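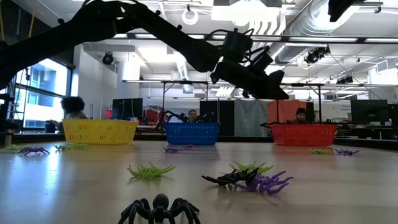
My old glue gun died in September with a string of goo hanging off it, and I was only half sorry. It had a cord the length of a shoelace and it dripped whenever I looked away. I do a lot of fall stuff (wreaths, garlands, whatever the neighbors' kids need for school), and toy spiders are my weakness, the black ones and the purple ones and especially the lime green. Those long curved legs are murder to glue, though! You want a tiny dot under the body and nothing creeping out down the legs, and a cheap gun gives you a puddle. So I went and bought the Caldeira cordless, the one with the charging stand, and I've now used it enough to have opinions.

I paid $29 for it at Grolton, the big craft place on the Teston road. They had it higher the week before, so watch for the sale. It had 2,034 reviews on their website when I looked, and I read way too many of them in bed. Half the people said it was the best thing they'd ever owned and the other half said the battery was a joke. I'm somewhere in the middle.

First, the good. It heats up fast. I timed it against the kettle one morning and the gun won, and my kettle isn't slow. The trigger is soft, so my hand doesn't ache after an evening of ribbon the way it used to with the old one. And no cord! I can walk over to the front door with it and stick a leaf back on a wreath that's already hanging, which I have done more times than I'd like to admit, because our door slams.

The stand is nice too. It's heavy at the bottom and has a little silicone tray that catches drips, and once the glue sets you peel it off in one satisfying blob. My old gun had that wire kickstand that folded up the second you let go.

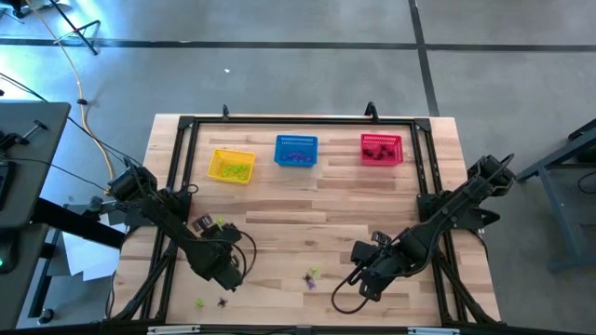 Now the battery. The box says it charges in an hour, and mine takes closer to two. On a full charge I get through four sticks before the light starts blinking, and then it has a few more squeezes in it and quits. For one wreath that's fine. For a Sunday when I'm making five of them for the church sale, it's a pain, and you can't run it while it's sitting on the charger. I tried. It just blinks at me.

It also takes the skinny sticks only. I had a whole bag of the fat ones left over, so those went to my sister. I bought a pack of 100 skinny clear ones from Brondbridge and they've been great, much less stringy than the handful that came in the box. The ones in the box smell a bit like a warm shower curtain.

The low setting is the one I use most. It won't melt foam, it's kinder to thin ribbon, and I've only burned myself twice (both times my own fault, both times showing off). High is better for pinecones and grapevine, anything bumpy. The switch between them is on the bottom of the handle, which is a dumb place for it. I keep bumping it with my palm and then wondering why my foam pumpkin has a dent.

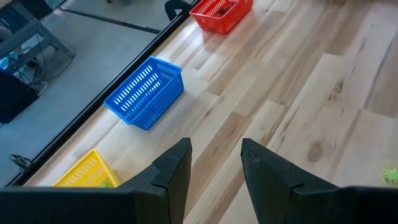 Jytte Hallgrímsson left a comment on my ribbon post saying she'd had the same gun for two winters and that the nozzle is the part to worry about: "Mine clogged with glitter glue and never came right. Stick to clear in it and keep a junky old corded one for the sparkly sticks." I've followed that advice so far and had no clogs. She also swears by wiping the tip on a scrap of foil while it's hot, so I do that now too, and it does keep the strings down.

Unnur Gunnlaugsson asked whether it's worth it if you only craft once or twice a year. I'd say no, get a cheap corded one and a long extension cord. If you're gluing every week like me, yes, and I'd buy it again at the sale price. I wouldn't pay full price until they fix that switch.

Next up is the matching ribbon cutter, if Grolton ever gets it back in stock.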